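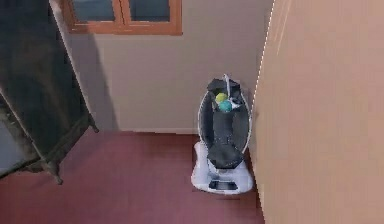
The baby rocker in its corner

So you want to paint a bedroom over a weekend and still sleep in it on Sunday night? I've done it 3 times now, and I have opinions!

Start on Friday evening. Wash the walls with warm water and a drop of dish soap, then fill the nail holes. I like Gornov filler (the tub, the tube dries up on me every time). Give it a night, sand it flat in the morning and wipe off the dust with a damp rag.

For paint, measure the walls, take off the door and windows, and double it for two coats. Mine came to 126 square feet a coat in the small room, so one can of Sarpong eggshell was plenty. It cost me $27 at the Stardale hardware store.
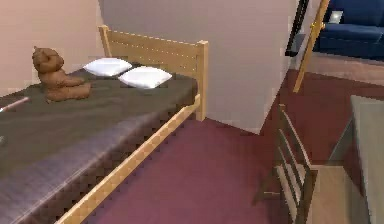 Single bed, olive-brown bedspread

Big furniture goes in the middle of the room under a drop cloth. Leave yourself enough space to swing a ladder, or you'll be climbing over a mattress with a wet roller — ask me how I know.

Cut in first with an angled brush, one wall at a time, and roll that wall while the edges are still wet. Then wait about four hours and do it all again.
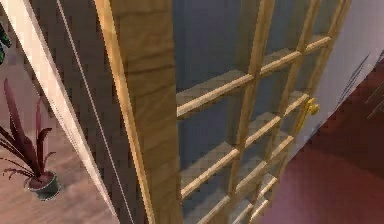 Pull your tape while the second coat is still a bit tacky, slowly, back on itself. If it lifts any paint, run a knife along the line before you go on. Rinse the brushes right away and keep the leftover paint in a jar with the color name on it. I touch up scuffs every October.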